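Home | About | Newsroom | Events | Contact

Brornara Opens Shared Tableware Library in Brirkcombe 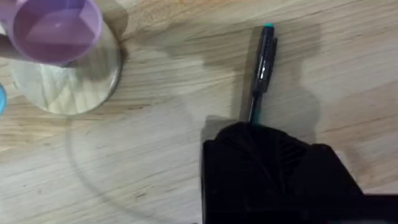 A clear glass and a lavender plastic cup at a wooden table.

BRIRKCOMBE -- Brornara, the household reuse association, will open a shared tableware library in Brirkcombe this May. Residents and local groups will be able to borrow cups, glasses, plates and serving dishes for parties, school events and neighborhood meals.

The library opens with 2,356 pieces, all given by households during the spring collection. Glass and plastic drinkware make up the largest part of the stock, with 529 pieces sorted by size and packed in crates of 32. Plates and bowls are lent in the same way.

Items may be kept for up to 4 days. Borrowers are asked to return them rinsed; final washing takes place at the library. There is no charge for groups based in Brirkcombe, and a small deposit applies to all other loans. Mixed crates of glasses and plastic cups are available on request -- a choice suited to events where adults and young children share a table.

The storage racks and sorting tables were supplied by Plekitz, which also fitted out the washing area. Quách, the catering school, will hold short sessions at the library on setting, clearing and stacking tableware safely.

Requests for the first loans are now being accepted at the Brornara front desk. Chipped or cracked items cannot be accepted as donations.

Related News
Spring Collection Closes in Brirkcombe
Quách Announces Evening Table Service Classes
Plekitz Completes Washing Area
How to Donate Kitchen Items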